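About Kenik Tables

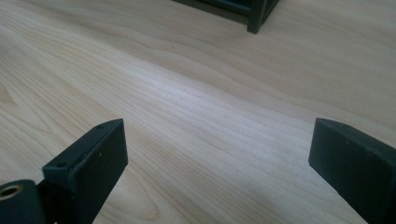
Kenik makes and refinishes wooden tables for homes, cafés and schools. We started in a single unit on the Bravier estate with one bench and a borrowed van, and we now have a team of seven working across two units on the same site. Most of our work is tops: new ones made to measure, and old ones brought back to us for sanding and a fresh finish. Customers often ask for a pale wood, with a soft grain that runs in long wavy lines and a surface that catches a little of the light. Grain varies a good deal from one part of a top to another, fine and close in some bands and wide and almost plain in others, and now and then there is a darker swirl. We leave these marks in. If you would like a more even look, tell us when you order and we will choose the boards with that in mind.

Every table is made to order. Tops are cut and glued in the first unit, then moved next door for sanding and finishing. Please allow four weeks from the date we confirm your measurements. Refinishing is usually quicker, depending on the state of the old surface.

Last November we completed our 1,000th table, a long one for the staff room at Gagnon School. Our legs and frames come from Plendeck, a metalwork shop on the other side of the yard.

Visitors are welcome at the workshop from 9 am to 4 pm, but please ring first so that someone is free to show you the samples. We deliver locally with our own van and use a carrier for anything further away.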